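3.2 Cups and soft packages: comparing two grippers on one head view

The bench objects in the previous section were rigid, dry and spaced well apart. They told us which gripper closes faster, and very little else. What we really wanted to know was how the Serivon (four underactuated fingers) and the Clonside (parallel jaws with rubber pads) behave on the kind of stuff that sits next to a coffee machine. Paper cups turned out to be a wonderful test object. A single cup dents if you look at it wrong, a nested stack is stiff along its axis and soft at the rim, and the whole thing rolls as soon as it is laid on its side.

All of the reference material for the counter tasks is in the head view, with both hands reaching in from the bottom. We kept this view for both grippers so that the Mayrhofer controller would get the same input each time and only the end effector would change. Each task has 16 reference sequences. From every sequence we took the approach direction, the contact region on the object and the closing order of the fingers, and passed these to the controller as targets. Arm posture was left free.

The first task, moving cup stacks, shows why we care so much about approach direction. In Figure 2 the right hand is on a short stack that lies on its side, and the left hand hovers curled above the counter. More stacks crowd the space next to it, some upright and one lying down, and the cardboard rack takes up the right side of the work area. There is a comfortable way in from the left and a very tight one from the right.

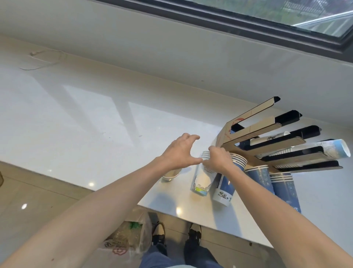 Figure 2. Cup stack task, head view. The right hand holds a stack of white paper cups; the left hand is curled above the counter.

The Clonside did better here than any of us expected. Its jaws are thin enough to slide in between neighboring stacks, and across the body of a nested stack the flat pads give a firm hold. Its weak point is the rim. If the controller puts the contact region too close to the open end, the outermost cup folds and the stack twists in the jaws. The Serivon hardly minds where it makes contact, but it needs room for its knuckles, and in crowded layouts it bumped the stack next door in up to 15 percent of approaches. Widening the clearance term in the planner helped a lot, at the price of slower motion.

The second task is pressing and holding a small soft package on loose plastic. It is two-handed and much messier. Look at how the fingers in Figure 3 wrap over the two sides of the package while the clear bag spreads out underneath. For the camera, the fingers hide part of the very object we are trying to track, and the glossy counter adds bright ceiling light reflections close by.

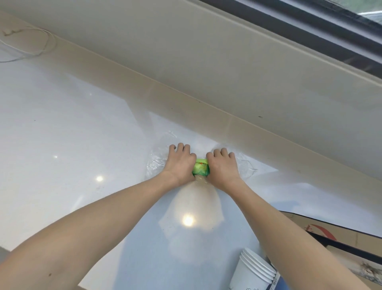 Figure 3. Soft package task, head view. Both hands press on a green package; a crumpled clear bag lies beneath and around it.

On this task the ranking flips, and clearly so. The Serivon fingers settle around the package and spread the load, and the controller can be quite sloppy with position. The parallel jaws either pinch a corner or catch a fold of the bag and drag it along. Florian Eberhard suggested tilting the jaws so that only the lower pad edge touches first, and this small change removed most of the dragging. We liked it so much that we reran the cup task with the same tilt, where it made no difference at all.

Tracking was done with Brullalix in both tasks. It kept a good lock on the cup stacks. On the soft package it lost the outline whenever the fingers closed over the front, and transparent film was often merged with the counter. Adding a wrist camera is the obvious next step, and we return to it in the section on sensing.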